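Grostela shelf task: gallery

These are notes and one picture from the Grostela runs, put up for people who asked what the setup looks like up close. The paper draft covers the numbers properly. This page is for the parts that don't fit in a table.

The question was narrow. We wanted to know how much a policy gains on thin upright objects when it gets a view from the wrist as well as the fixed view from the side. Earlier work in our lab, on the Beaulieu bench, used only the fixed view and did well on mugs and blocks. It did badly on cartons. The gripper would come down a little to one side, push the box over, and then close on air.

Data

We recorded 631 demonstrations by teleoperation. Of these, 44 were thrown out for dropped frames or because the operator restarted partway through. Each demonstration is one pick and one place. Start positions were changed by hand between runs with no fixed pattern, which we would do differently next time. A printed grid would have made the error analysis much easier.

Both policies were trained on the same demonstrations with the same number of steps. The only change was whether the wrist stream was fed in or replaced with zeros.

Test runs

We ran 120 trials per policy. A trial counted as a success if the object was lifted clear and then released upright at the goal. Tipping after release counted as a failure, even when the object stayed in the goal area.

The fixed-view policy and the two-view policy were close on wide objects. On tall cartons the two-view policy was clearly better, and most of the gap came from the last few centimeters before the fingers closed. With the wrist view, the policy made small sideways corrections there. Without it, the motion was already committed.

Close range

Near the grasp, the object fills much of the wrist view and the fingers come in at the bottom. Edges matter more than printing at this distance. We masked the logos on a small set of recordings, retrained, and saw no change worth reporting. 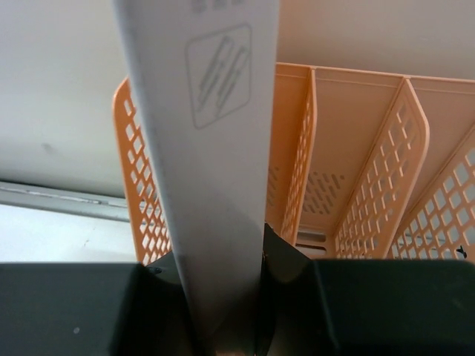
Clutter was the harder problem. In 17 of the two-view trials the gripper lined up with something other than the target, usually a straight edge on a nearby object. Organizers with dividers were the worst case, as each divider gives the policy another long edge with a gap beside it. Adding more demonstrations with clutter helped some. Moving the fixed camera did not.

We also tried the Purkex fingertip pads for one afternoon in March. They gripped smooth card better but were thick enough to hide the contact point from the wrist camera, so we took them off and those runs are not in the results.

Still to do

Repeat the clutter trials with a start grid. Test a lower frame rate on the wrist stream. Check whether the gain holds for soft packaging, which we left out of this round.

The object list and the scoring sheet are on the Grostela project page. Recordings are available on request.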